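Plalent Grasp Tools -- Frequently Asked Questions
Last updated September 6, 2019

What is Plalent?
Plalent is a set of software tools for grasp planning and gripper control. It takes the view of a wrist camera, proposes grasps, sends the chosen one to the controller and writes a log of everything. Florante Aquino wrote the first planner and Virgilio Lacson maintains the controller and the log viewer. For questions about the viewer, please write to Virgilio first.

Which parts do I need to install?
There are two required packages. Namton is the planner and Rodside is the controller. The third one, Estrella, is the log viewer, and you can install it later or on another computer. Namton and Rodside must have the same main version number. If they are different, Rodside will refuse to start and will print both versions in the terminal.

Does Namton need a 3D model of each object?
No. It works from the edges and surfaces it can find in the wrist view. If you have a model you can give it, and the planning becomes faster, but for kitchen objects we almost never do this. Cups, bowls and pans differ too much from one house to another.

Why does the planner lose the object after the gripper closes?
This is the question we receive most often. When the fingers are closed, the housing and the finger cover a large part of the wrist view, and the object is very near to the lens. The segmentation of version 2 was trained mostly on views before the grasp, so it was looking for a complete outline and did not find one. 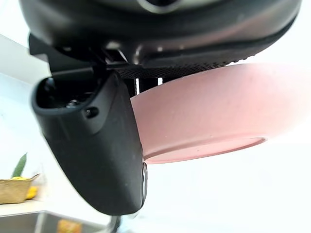 From version 4 there is a separate mode for held objects. Set held_mode to on, and Namton will use a fixed mask for the gripper parts and search only in the pixels that remain. You have to record the mask one time for your own gripper, with the fingers open and again with the fingers closed. If you change the fingers, please record it again -- the old mask will not give an error, only bad results.

My kitchen is very bright and the edges disappear. What can I do?
Lock the exposure before the arm moves. With automatic exposure, a white wall or a white counter can change the brightness of the whole view in the middle of a grasp, and a pale object then has a weak edge on one side. The setting is lock_exposure in the camera section. Curtains also help.

Can it hold round things by the rim?
Yes, but the default force is chosen for boxes. For a thick curved rim, start with the profile named round_rim and raise the force in small steps. Rodside reads the finger position during the whole motion and stops the arm if the fingers close more than the limit you gave.

Can I use it near a sink?
The software has no problem with a sink, but you should draw it as a blocked region in the planner, together with the faucet. Reflections on steel can make false surfaces in the depth data, and the arm may make a strange detour around them.

Rodside says "port 3856 busy". What does it mean?
Another copy of Rodside is still running, usually after a crash. Stop it and start again. We wanted to fix this in June, but the fix was breaking the restart on older computers and we took it out.

How long are the logs kept?
For 7 days, and then they are deleted. A long session takes around 2 gigabytes. You can change the number of days in Estrella under Storage.

How do I report a problem?
Send us the log folder, your configuration file and the version numbers of all packages. Please do not send only a screenshot of the viewer -- we cannot replay it.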